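Questions about the suturing recordings

What is Gronus collecting?
We collect examples of stitching done by surgeons through a robot, so a learning system can study them. The set has 478 recordings now. The partner lab in Hultau made 233 of them, and the others come from Jendmont.

Do you keep recordings with mistakes?
Yes, if the person corrects the mistake before the end. A dropped needle which is picked up again is useful for us. We mark these recordings with the word "recovery".

What do the wrist cameras show?
They are close to the tissue, so the knots are easy to see, but the shaft of the instrument often covers one corner.
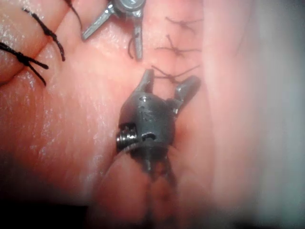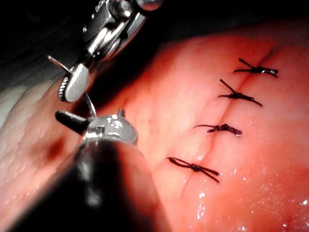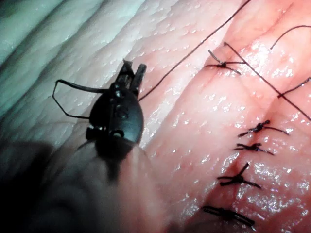
Each stitch is tied and cut before the next one begins. We ask for this because a running stitch has no clear point where we can divide the recording.

How do you label the steps?
Two people label each recording separately. When their borders differ by more than 40 video images, they look at it together and choose one.

Can I record for you?
You can, if you finished the practice course on the Lü console. New people start on Friday in the morning.

Can I get the data?
Please write to us and tell what you want to train. Requests for only the labels are answered faster. The video files are big and we send them on a disk.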